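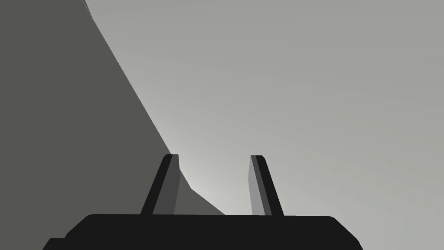 Fig. 1. Simulator, wrist view: gripper open, nothing held.

Handout 5: Showing a robot a task
Course tutor: Rima Geagea. Revised 2/13/21.

Two ways of showing are covered this week. In hand guiding, you take hold of the arm and move it through the task while the joint angles are recorded. In remote control, you stay away from the arm and send it commands through a pair of handsets or a second, smaller arm. Our exercises use remote control in the Wellodari simulator.

One complete run through a task is called a demonstration. It stores the camera views, the joint angles and the gripper commands, all on the same clock. If the clocks drift apart, the learner is given the right movement with the wrong view.

The wrist view is good for the last few centimetres before a grasp. It says little about where the arm is in the room – for that you need the head view. 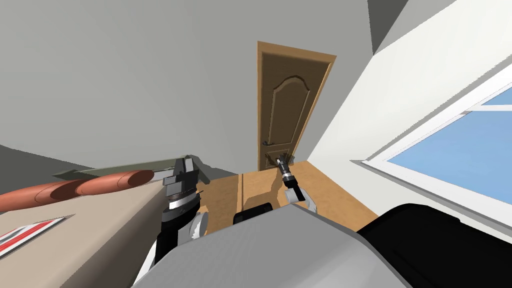 Fig. 2. Head view, same room, both arms forward, with the door beyond.

Pangilinan objects that beginners trust the head view too much: a gripper that overlaps a handle on the screen may still be well short of it, and the habit of pushing on until something moves gets recorded along with everything else. Check depth with the wrist view before you close the fingers.

Notes on recording

Start each run from the rest pose. Move at a steady pace and avoid long stops, as the learner will copy those too. If you miss a grasp, back off and try again in the same run. Keep these runs but tag them "recovery".

The Womuneck set, used in the lab, holds 638 demonstrations by 8 operators. Styles differ a good deal between them – some reach with the elbow high, others keep it low. Mixing the two without care can give an average path that no operator took.

For next time

Record five runs of the door task and save them in the Nurnik folder under your own initials. Write half a page on where your runs differ from each other. Read the section on hand guiding in the course book before the October lab.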